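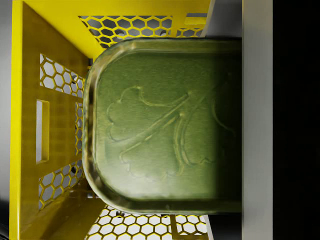
Rirkum teleoperation kit, review after one month
By Sumaiya Biswas
Jun 9, 2021

I bought the Rirkum kit in May for our small lab at Findari, where we teach a robot arm to pack and unpack boxes. The kit has a hand controller, a foot pedal and a simulator, and you can use the same controller for the simulator and for the real arm. I worked only in the simulator for this review, so please do not take my words as a judgment of the real arm connection.

My test task was a simple one: a metal tin and a yellow plastic crate. The person holds the controller, moves the gripper to the tin, closes the fingers and carries the tin over the crate wall. I recorded 121 demonstrations. After the first 12 my wrist was tired, because I was holding the controller too hard. With a soft grip it became much better, and I could do 80 in one afternoon with two pauses.

The controller is light and the motion feels direct. Small turns of the hand are followed well, and this matters when the short end of the tin must pass close to the crate. The pedal stops the arm from following you, so you can bring your hand back to a comfortable position and continue. I liked this very much - before, with our old Prilano joystick, I had to finish every movement in one bad pose.

The wrist view is where I have a complaint. It looks straight down, and the gripper finger covers the end of the tin, exactly the part I want to check when I close. The shadow makes that side darker still. The picture itself is nice, you can see the leaf or flower pattern on the lid and the honeycomb holes of the crate, but I would give some of this beauty for a second view from the side. It is possible to add one in the settings. The manual explains it on one short page, and I needed a whole morning.

Saving is reliable. I lost no recording, and a bad one can be deleted with a long press. Replay is also good, only the names of the files are long and difficult to sort.

The kit cost us 801 dollars from the dealer Karunaratne, with delivery. For a group which records demonstrations every week I think the price is fair. If you need it for one short project, ask first if you can rent it. I give four stars from five, and I will change it if the next update brings the side view as standard.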